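About Durkus

This site uses cookies to remember your settings and count visits. By continuing to browse you agree to their use. Accept / Settings

Durkus is a lost property and household sorting company. We take in the small things that people leave behind in hotels, swimming pools, play centers and rented apartments, and we get them back to their owners or on to someone who can use them. We work from two rooms on the ground floor of the Dokport building, next to the loading bay.

The company was started by Leonidas Karamanlidis, who had managed the front desk at the Gavalas guesthouse for 11 years. The guesthouse kept its lost property in a closet under the stairs. Every February, when the place closed for cleaning, he emptied the closet, wrote out a list and tried to match the items to old bookings. Most of it was never claimed. Other places in town had the same closet, and he offered to take theirs too. Nivaldo Prado joined the following year to run the sorting room and still does.

We now collect from 40 sites. Each one gets a lidded crate and a pad of tags. Staff write the date and the room or area on the tag and drop the item in. We pick up on Wednesday and leave an empty crate in its place.

Clothing is the easy part. It gets washed, folded and shelved by site. Phones, keys, cards and anything with a name on it go to the front room the same day and are logged before anything else is opened. What remains is what we call smalls - hair things, toys, game pieces, caps, beads, chargers, single earrings. Smalls make up the largest share of every crate and take the most time.

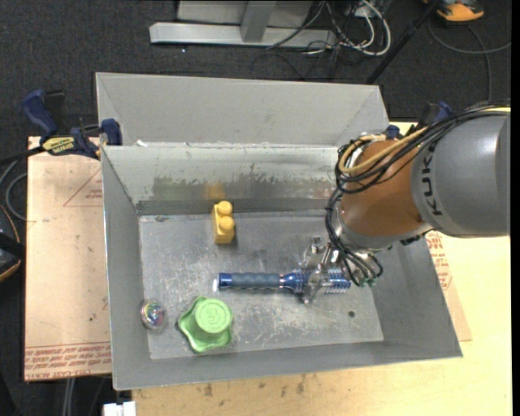 Smalls are tipped into a metal bin before they are sorted. We tried cardboard trays and plastic tubs in the early days. Cardboard went soft at the corners, and the tubs held on to hair and glitter no matter how often they were rinsed. Sheet metal wipes clean with a cloth, and a small shiny item is easier to hear than to see when it rolls to the side.

From the bin, items go into groups. Hairbrushes and combs are kept together. A brush in good condition with a clean barrel is held for the full period in case the owner writes to us, and people do write. A good round brush is not cheap, and people who have found one they like want that one back. Unclaimed brushes are not passed on for use by others. We strip out the bristles where we can and send the handles for recycling.

Building blocks are kept by type and color and stored in drawers. The same goes for number pieces, letter pieces and shape sorters, which come in mostly from play centers. A set with one number missing is not much use to a classroom, so Nivaldo keeps a board on the wall showing what each incomplete set still needs. Sometimes the missing piece arrives months later from a different site.

Shiny odds and ends have their own drawer. Some are buttons, some come off bags or shoes, and some we cannot identify. They are kept as long as everything else.

We hold all items for 60 days. After that, toys are washed and go to Barnus, a toy library that lends to families and child care providers. Clothing goes to two local charity shops. We do not sell anything we collect. Our income comes from the monthly fee that sites pay for the service, and from postage when an item is sent home.

If you think we have something of yours, use the form on the contact page. Tell us where you were staying or visiting, and describe the item as plainly as you can - color, size, any marks or numbers on it. Photos are helpful if you have one. You can also call in at the front room in the afternoon.

Comments

mapleandrye: Got my daughter's number puzzle back complete. She had already told everyone it was gone for good. Thank you!

T. from the pool: We have had the crate for a year now. Please could we have a second pad of tags, ours is nearly used up.

Durkus: Will bring one with the next pickup.

greenline22: Do you take umbrellas?

Durkus: Yes, tie the tag to the handle and stand them next to the crate.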